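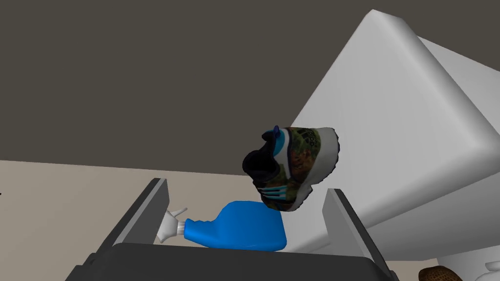
Para Stanisława Gajewski, el error habitual de los manuales consiste en tratar la gota como punto de partida, cuando el problema empieza antes, en la lámina de líquido que todavía no se ha roto. El presente capítulo adopta ese orden: primero la lámina, después el ligamento y por último la gota.

Capítulo 3. Atomización de líquidos

3.1 Definición y alcance

Se denomina atomización a la disgregación de una masa continua de líquido en gotas dispersas en un gas. El proceso exige un aporte de energía que venza la tensión superficial y las fuerzas viscosas. Según el origen de esa energía se distinguen la atomización por presión, la neumática y la rotatoria. Las toberas ultrasónicas se tratan en el capítulo siguiente.

En la atomización por presión, el líquido atraviesa un orificio de pequeña sección y adquiere velocidad a costa de la caída de presión. Los pulverizadores manuales de gatillo pertenecen a este grupo: una bomba de émbolo impulsa el líquido hacia la boquilla, y suele intercalarse una cámara de giro que le comunica una componente tangencial. El chorro sale entonces en forma de cono hueco.

3.2 Número de Weber

La relación entre las fuerzas de inercia y las de tensión superficial se expresa mediante el número de Weber:

We = ρ v² d / σ

donde ρ es la densidad del gas, v la velocidad relativa entre ambas fases, d el diámetro de la gota y σ la tensión superficial. Al duplicarse la velocidad, el número de Weber se cuadruplica. Por encima de cierto valor crítico la gota se deforma, se aplana y se fragmenta. La viscosidad del líquido retrasa la rotura; su influencia se recoge en el número de Ohnesorge (apartado 3.4).

3.3 El banco Terko

Los datos de este capítulo proceden del banco de ensayo Terko, provisto de un depósito de 660 ml y un disco rotatorio que gira a 3000 rpm. Se emplearon 2 líquidos: agua destilada y una disolución acuosa de glicerina. El depósito se rellenó antes de cada serie para mantener constante la altura de carga. Las distribuciones de tamaño se presentan en volumen acumulado y se resumen mediante el diámetro medio de Sauter, cociente entre la suma de los cubos y la suma de los cuadrados de los diámetros.

Las series de mayo se descartaron por una deriva en el sensor de temperatura. Los valores tabulados corresponden a la repetición completa.

Categoría: Mecánica de fluidos > Flujos bifásicos
Última actualización: 23 de agosto de 2019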